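Home | Issues | Authors | Submit | Search

Category: Social History – Research Articles

4. The good plate and the everyday plate

The households of Flemton kept two sets of crockery, and the diaries are very clear about which one mattered. The good set sat in a cabinet and was dusted. The everyday set was eaten from, dropped, glued and handed down to whichever child had annoyed the family least.

Of the 187 household inventories we read, the earliest is from 1917 and the last from 1940. Patterned ware takes up most of the ink. Roses, willows and one alarming pheasant are described with a care that the clerks did not extend to beds or, in one case, to a grandmother's piano. Plain white plates appear as "plates, sundry" or, when the clerk was tired, as "sundry".

Ahonen has argued that the plain plate went unrecorded for want of value. We are less sure. The Pludport sale books list cracked buckets and half a ladder, so low value was plainly no bar to entry. It seems more likely that white plates were treated as part of the table, much as one does not list the legs separately.

Letters give a little more. A Mrs Gorkov, writing to her sister in July, complains over three pages that the Ojala family served her supper on white plates "as if I were the plumber". She stayed for pudding. The insult depended on both women knowing what the cabinet held, and Mrs Gorkov could see the cabinet from her chair.

The shape itself changed little. A round white plate with a raised edge would have passed without remark in any kitchen in our sample, and passes without remark now (Figure 3). 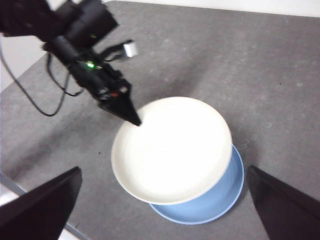
Figure 3. A plain white plate of the undecorated type.

4.1 Breakage

Only 17 inventories mention damage. Chips were noted on patterned pieces and forgiven on white ones, a leniency the diaries extend to very few other members of the household.

Correspondence: Nelli Ahonen, care of the journal office | Back to top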